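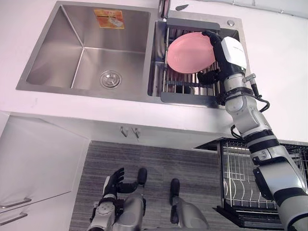
## The big sink, the small sink, and where the plates go

I've been in this kitchen since October and I still haven't peeled the orange label off the back of the big sink. The edges are coming up by themselves, so I give it another month. It's got tiny print on it that I've read the beginning of many times while waiting for the water to get warm, and I couldn't tell you one thing it says.

Anyway! Dishes. A couple of you asked how I'm getting on with a double sink after all my complaining about the single one on Zisach Street (the one with the drain that gurgled when the upstairs people showered). The answer is that I love it and I was using it wrong for weeks.

I started out doing it the way my mother did, which was wash in one side, rinse in the other, and then a towel spread out on the counter for everything to drip on. That worked for her because she had a counter the length of a bus. Mine's a decent size, but once the towel is down there's nowhere left to chop an onion, and the towel never dries, and by the end of the week it smells like a pond.

So now the rack lives over the narrow side. It's the kind that rests across the rim, metal rods with gray plastic end pieces, and everything drips straight down into the sink where I don't have to think about it. Plates stand up in it just fine. My pink plate goes in there practically every day, since it's the one I grab for toast, for lunch, for a slice of something at ten at night. I own other plates. They're up in the cabinet feeling neglected.

Nanna Hallgrímsson gave me the rack when she moved, and I nearly turned it down because I thought it would be in the way. It does cover a lot of the small side, I'll grant you that. If I want to fill a stockpot I use the big side and leave the rack be.

### Stand it up or lay it flat?

Standing up, if I'm washing more than one thing. A plate laid flat on the rods will hold a little puddle in the middle, and then I pick it up and tip it down my sleeve. I know this perfectly well and I still lay it flat half the time, mostly when I've got a mug in the other hand and I'm in a rush to be done.

Mugs are their own problem. I had four matching ones from Steinarsdóttir, a little housewares place near my old job, and I'm down to two. One went in the move. The other I set upside down on the very edge of the counter "just for a second" and you can guess the rest. Plain mugs, nothing fancy, one loop handle each, but they hold exactly as much coffee as I want and I've never found the same ones again. These days I don't put a mug down near the edge at all. It goes from the sink to the rack or from the sink to the dishwasher with no stops along the way. 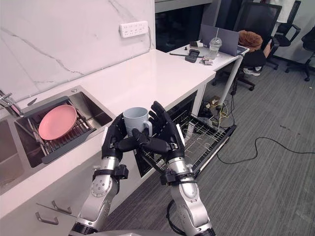

Yes, I have a dishwasher, and yes, I still do a lot by hand. With one person's dishes it takes me days to fill the thing, and by then whatever's on the forks has turned to cement. My rule (loosely kept) is that if there's only breakfast to deal with, I wash it at the sink, and if I've cooked a real dinner, I open the dishwasher first. Open it *first*. Before I scrape anything, before I run the water. Door all the way down, rack pulled out. If it's open I load it. If it's closed I stack things in the big sink and tell myself I'll get to it after the movie.

The other nice thing about having it open is that I can hand things across without dripping all over the floor. The sink is just to the left of it, so it's a short trip. I did learn to look down before stepping sideways — I have a bruise on my shin that's been every color by now.

A few things I've settled on, in no order:

- Nothing sits in the big sink overnight except a pan that truly needs it.
- Glasses get washed before anything greasy goes near the water.
- The strainer gets lifted out and knocked into the trash when I'm finished. It's gross and it takes a second.
- Backsplash gets a wipe while the cloth is still in my hand. It's white marble with thin gray veins, and tomato sauce shows up on it like a crime.

The whole business takes around 20 minutes after dinner, less if I haven't made rice. I've got a podcast that's nearly the right length and I stop when it stops, even if there's a lid left over. The lid can wait for breakfast.

What I haven't figured out is where the sponge should live. I've tried a dish on the counter (slimy), a suction cup holder from Bravis that let go of the wall in the middle of the night and scared me half to death, and just leaving it in the sink, where it gets sat on by whatever comes next. If you have a sponge system you're happy with, please tell me about it in the comments. I'm very easy to impress on this subject. 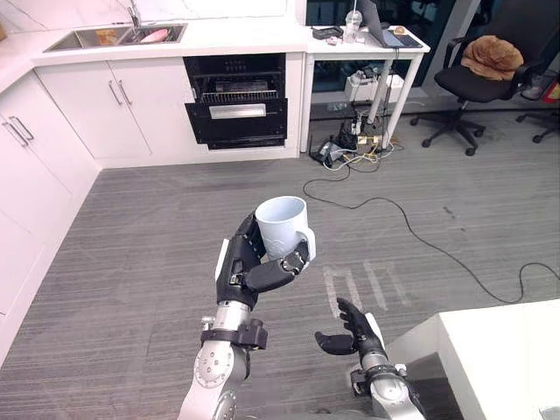
Vibeke Frandsen: Binder clip! Clip the sponge along one long side and stand it up on the clip's handles behind the faucet. Air gets all the way around it and it never goes slimy. I swap the clip when it starts to rust. Also, warm the label with a hair dryer and it'll come off in one piece. Rub the sticky part with a bit of cooking oil and then wash it off with dish soap.

> Vibeke, I have a whole drawer of binder clips and it never crossed my mind. Trying it tonight! The label I may have grown attached to, but I'll think about the hair dryer.

Skarphéðinn Þorgeirsson: I'm with your mother on the towel, but you need two of them and you have to trade them out every morning. Plates go flat in my house too. Sleeves dry.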